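Notebook, bench 3, Saturday, from 2.15 pm

Sum-yee wants the small-goods list for Zaltby settled before December. I still don't see why a plain ball needs a line of its own. Flunard's sheet says "soft items, mixed, 252 pcs" and leaves it there. Mixed how? By size, by squash, by whatever was in the drawer?

Started with the ball anyway. Smooth and matt, so at least no shine to argue over. Raluca reckons it belongs with the easy ones. I'd like to see her reasons written down before I copy that into the list.

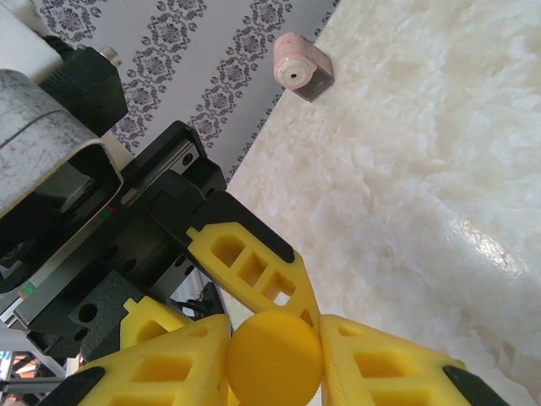
Yellow ball, held. Entered as "round, plain" for now.

Ikenier's note puts "matt yellow" and "egg yellow" down as two separate colours. I doubt anyone at a bench could tell them apart on a dull afternoon. Merged them, with a query in the margin.

Then the table top. I was against the marble pattern when it was chosen and I'm still not keen. Pale things get lost on it, or so I say; Sum-yee says I've never tested that. Fair enough.

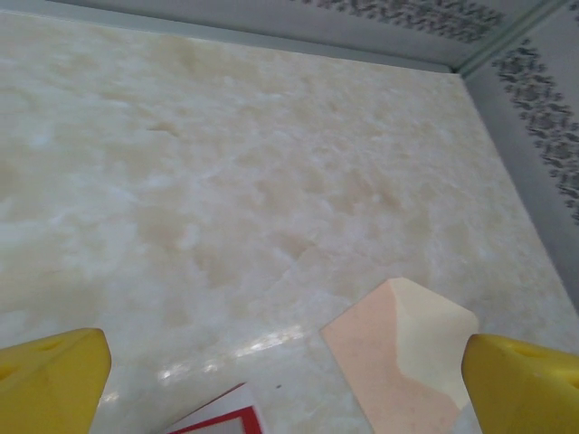
The pink and cream wedge is the one to try it with, as the cream side is nearly as light as the table. I've put it down as "wedge, two-tone" and left the material blank. "Sponge" was pencilled in beside it and I rubbed it out. Could be foam. Ask Ardeleanu what they ordered.

Red-bordered card: no entry on either sheet. Added a line, name to follow.

14 lines done out of 40. Raluca thinks we'll finish next session. I don't.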